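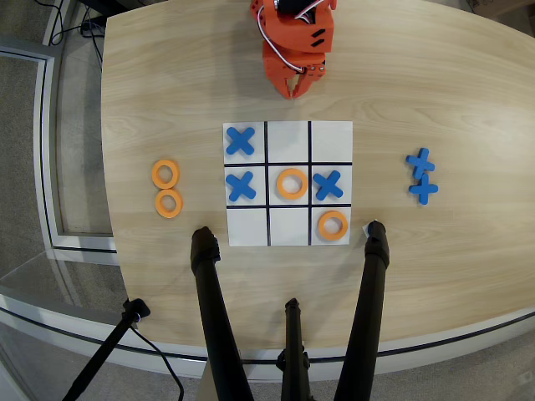 Yuk-lan Wu wrote:
Corner first, always. I've played this with my kids for years and I will not be talked out of it. The middle square looks strong and people grab it because it feels bossy, but a corner opening gives the other person far more ways to mess up, and against anybody under ten that's the whole game.

Davina Kerr wrote:
I'm a center person and always will be. Corner only works if they don't know the answer, and the answer is center! My nephew figured that out in one afternoon and I haven't beaten him since.

Kai Kasten wrote:
OK but can we go back to my question, please. Blue X in top left, middle left and middle right. Orange O in the center and bottom right. X went first, so it's O's turn. I say X is doing great there – three in play and one square from finishing the left side. My daughter says O wins. She's eight and very smug. Who's right?

Nanna Bergmann wrote:
Your daughter is right, sorry Kai.

O has to go bottom left to stop the left column. No choice. But now O has bottom left, center and bottom right, so it wants bottom center for the row AND top right for the diagonal. X can only plug one of them. So X forced O into the winning move.

Kai Kasten wrote:
Oh no. I just set it up again and she's right and so are you. She is going to be unbearable.

Sille Snorradóttir wrote:
Classic trap! The question is which X went down last. If it was middle left, that's the mistake, and it's such a tempting one because it makes a threat. With X on top left and middle right, I'd have gone top right. O blocks at top center, that makes a threat down the middle, X blocks at bottom center, and it peters out to a draw. Boring but you don't lose.

Davina Kerr wrote:
See, this is what the corner gets you :)

Yuk-lan Wu wrote:
The corner did nothing wrong. That second X on the middle right is the weak one, if that's what was second. Sides are the worst squares on the board. Look at it, it touches one row and one column and that's it.

Davina Kerr wrote:
We don't know it was second. Kai?

Kai Kasten wrote:
I was X and I couldn't tell you. I was eating toast.

Nanna Bergmann wrote:
Side question, because I've been thinking about getting a set with real pieces. Do they get played with more than pen and paper? We have a Storkik one at my mother's and half the rings have gone down the back of the couch over the years. Paper has never done that to me.

Sille Snorradóttir wrote:
Pieces, one hundred percent. Little kids like putting the thing down, and you can take a move back and talk about it, which on paper turns into a mess of scribbles. I also like chunky X's with rounded ends, the kind that look like plus signs if you set them down straight. My youngest called it "the plus game" until he was six or so.

I kept a tally on the fridge the winter we got ours. By May it was 439 games, and 17 of those were wins for me. The rest were draws, or me being robbed.

Yuk-lan Wu wrote:
17?? Were you opening in the center?

Sille Snorradóttir wrote:
I was letting a four-year-old win, Yuk-lan.

Yuk-lan Wu wrote:
I don't do that. Mine had to earn it. They complained plenty, and they both know what a fork is now.

Nanna Bergmann wrote:
I'm with Sille. At four you just want them to stay at the table. Save the forks for later, once they start blocking without being told. That's when I'd show them Kai's position, with O to move, and let them find bottom left. Then ask what X is going to do about it.

Davina Kerr wrote:
For Nanna – I keep our pieces in an old tea tin and haven't lost one yet. No couch games, though. Table only. House rule, and it applies to grandparents too.

Kai Kasten wrote:
Update: I tried it again as O against my wife and she walked right into it. Made the threat down the left side, said "ha," and then went very quiet. I'm opening in the corner from now on. Sorry, Davina.

Davina Kerr wrote:
Play me once and I'll take the center, and we'll be at it until somebody has to go make dinner.

Last updated: 11 Apr 2026
Print this thread | E-mail this thread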